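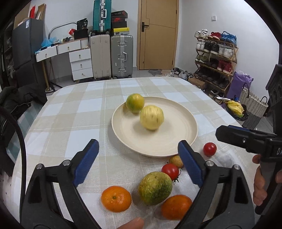 마지막 수정: 4월

과일은 접시 밖에 두어도 된다

나는 한국에 온 지 여러 해가 되었지만 아직도 과일 앞에서는 외국 사람이다. 한국 집에 손님으로 가면 과일은 거의 언제나 깎여서 나온다. 껍질이 없고, 씨가 없고, 작은 포크가 꽂혀 있다. 나는 이 친절을 고맙게 생각한다. 그러나 이 글에서는 다른 방식을 변호하고 싶다. 식탁보 위에 과일을 그대로 늘어놓는 방식이다.

우리 집 식탁에는 흰색과 연한 하늘색과 베이지색이 섞인 체크무늬 식탁보가 깔려 있다. 그 위에 크림색 둥근 접시가 하나 있고, 접시에는 과일이 두 개만 올라가 있다. 나머지는 그냥 천 위에 있다. 오렌지도 있고 작은 토마토도 있고, 껍질이 그물처럼 거칠고 얼룩덜룩한 것도 있다. 접시는 아직 자리가 많다. 그런데도 나는 그것을 다 채우지 않는다.

이 습관 때문에 친구 외르크 슈타인바흐와 오래 다투었다. 그는 물건에는 각각 제자리가 있어야 한다고 믿는 사람이다. 그의 의견으로는 접시가 있으면 과일은 접시에 있어야 하고, 접시가 작으면 더 큰 접시를 사야 한다. 그는 작년에 나에게 콘세이상이라는 가게에서 파는 깊은 과일 그릇을 선물하였다. 아름다운 그릇이다. 나는 그 그릇을 2주일 동안 열심히 사용하였고, 그 후에 찬장에 넣었다.

이유를 설명하겠다. 깊은 그릇에 과일을 쌓으면 위에 있는 것만 보인다. 사람은 보이는 것을 먹는다. 그래서 위에 있는 오렌지는 먹고, 그 자리에 새로 산 오렌지를 또 올린다. 밑에 있는 것은 점점 더 오래된다. 어느 날 이상한 냄새가 나서 그릇을 비우면 바닥에 물러진 귤이 붙어 있다. 나는 이 경험을 여러 번 하였다. 그릇이 깊을수록 우리는 과일을 잊어버리기 쉽다고 나는 생각한다.

천 위에 늘어놓으면 모든 과일이 한 층에 있다. 하나도 숨지 못한다. 아침에 물을 마시러 가면서 어느 것이 부드러워졌는지, 어느 것이 아직 기다려야 하는지 눈으로 바로 안다. 손으로 하나씩 돌려 보기도 쉽다. 서로 누르지 않으니까 멍도 적게 든다. 특히 토마토는 무거운 과일 밑에 있으면 금방 터진다.

토마토를 과일과 같이 두는 것에 대해서도 말이 많다. 이웃에 사는 라그다 만수르 씨는 토마토는 부엌의 것이고 오렌지는 거실의 것이라고 하였다. 나는 이 말이 재미있어서 공책에 적었다. 그런데 한국에서는 토마토를 후식으로 먹는 집이 많지 않은가. 빵집 케이크 위에도 방울토마토가 올라간 것을 본 적이 있다. 그러므로 이 점에서는 내가 만수르 씨보다 더 한국 사람에 가깝다고 주장하고 싶다. 빨간 토마토가 노란 과일들 옆에 있으면 색도 좋다. 줄기가 아직 달린 토마토라면 더 좋다. 검푸르게 말린 초록색 꼭지는 버리기 아까운 장식이다.

물론 반대하는 의견 중에 옳은 것도 있다. 첫째로 과일은 구른다. 둥근 식탁에서는 더 그렇다. 우리 식탁도 가장자리가 둥글어서, 나는 작은 것을 가장자리에서 멀리 두려고 노력한다. 두 번째 문제는 식탁보이다. 즙이 나오면 천에 얼룩이 생긴다. 라그다 만수르 씨는 이것을 제일 강하게 지적하였고 나는 대답을 잘 하지 못하였다. 지금도 좋은 대답은 없다. 나는 다만 식탁보를 자주 빤다. 체크무늬는 작은 얼룩을 조금 용서해 주는 것 같다.

세 번째는 식사 때의 문제이다. 밥을 먹으려면 과일을 치워야 한다. 외르크는 여기에서 자기가 이겼다고 생각한다. 그릇이라면 한 번에 들어서 옮길 수 있기 때문이다. 맞는 말이다. 그러나 나는 과일을 하나하나 손으로 옮기는 시간이 싫지 않다. 1분도 걸리지 않는 일이고, 그동안 나는 과일의 상태를 다시 알게 된다. 바쁜 사람에게는 이것이 시간 낭비로 보일 것이다. 아이가 여럿 있는 집에 이 방식을 권하지는 않겠다.

그러면 접시는 왜 필요한가. 접시까지 없애면 더 간단하다고 말하는 사람도 있었다. 내 생각에 접시는 순서를 표시하는 곳이다. 접시에 올라간 것은 오늘 먹을 것이고, 천 위에 있는 것은 내일이나 그다음에 먹을 것이다. 말로 하지 않아도 가족이 안다. 아내 위다드도 이 규칙을 알기 때문에 레몬차를 만들 때에는 천 위에서 가져가고 접시는 건드리지 않는다. 가끔 건드린다.

나는 어릴 때 할머니 집에서 이것을 배웠다. 할머니는 오렌지를 자루로 사서 빈방 바닥에 천을 깔고 한 겹으로 펴 놓으셨다. 많을 때에는 대략 300개가 있었다고 아버지가 말씀하셨는데, 아이였던 나에게는 셀 수 없는 숫자였다. 우리는 그 사이를 조심조심 걸어서 지나갔다. 할머니는 매일 저녁 허리를 굽혀서 상한 것을 골라내셨다. 지금 내 식탁은 그 방에 비하면 아주 작다.

한국의 시장에 가면 과일을 바구니에 예쁘게 쌓아서 판다. 파는 사람에게는 쌓는 것이 맞다. 많아 보여야 하고 자리가 좁다. 하지만 집은 가게가 아니다. 집에서는 많아 보일 필요가 없고, 적당히 있는 것을 다 먹으면 된다. 우리는 집에 돌아와서도 가게처럼 진열하는 버릇이 있는 것 같다. 마트에서 묶음으로 산 것을 비닐째 냉장고에 넣는 버릇도 나는 비슷하게 본다. 둘 다 과일을 한 덩어리로 취급한다. 그런데 같은 날 산 오렌지 두 개도 익은 정도가 다르고 색도 조금 다르다. 하나는 밝고 하나는 더 진하다.

외르크는 다음 달에 다시 우리 집에 온다. 그때에는 찬장에서 그 그릇을 꺼내 놓을 생각이다. 아마 호두를 담을 것이다. 호두는 깊은 곳에 있어도 괜찮다.

글: 이마드 슬레이만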